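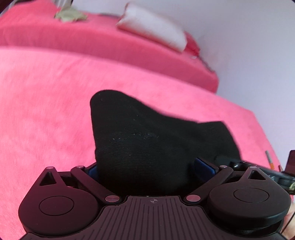
Black fabric with bits of lint on it, above a pink fleece blanket.

Where does lint come from?

Cloth looks smooth from far away, but it is made of thousands of thin fibers. A fiber is a tiny thread, often thinner than a hair. Fibers are twisted together to make yarn, and yarn is knitted or woven to make cloth.

When cloth rubs against something, some fibers break or pull free. Loose fibers tangle with each other and with dust, hair and bits of skin. The fluffy stuff that results is called lint.

Why does it stick?

Lint holds on in two ways. Some fibers hook into the rough surface of the cloth. Others are held by static electricity, the same thing that makes your hair stand up when you pull off a hat. Static builds up best in dry air, so you may notice more lint in January than in July. 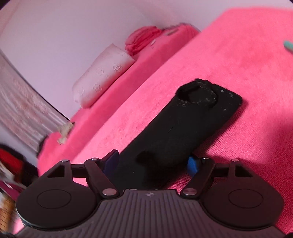
Fleece is a special case. It is usually made from polyester, a kind of plastic. Machines brush the cloth until the surface turns fuzzy. The fuzz traps air, and trapped air keeps you warm. Fuzzy cloth also sheds more easily than flat cloth, mostly when it is new.

Why is lint easier to see on dark clothes?

Pale lint shows up on black cloth because the two colors are so different. The same lint on a white shirt is hard to spot.

Try it yourself

Dorian Pons, who teaches fourth grade in Drodovberg, uses this test with his class. You need sticky tape and a magnifying glass.

1. Press a piece of tape onto a sweater.
2. Peel it off and stick it to white paper.
3. Do the same with a cotton T-shirt.
4. Look at both pieces with the magnifying glass.

Which one picked up more fibers? Are they straight or curly? Draw what you see.

Word to know
Polyester: a plastic that can be made into thread.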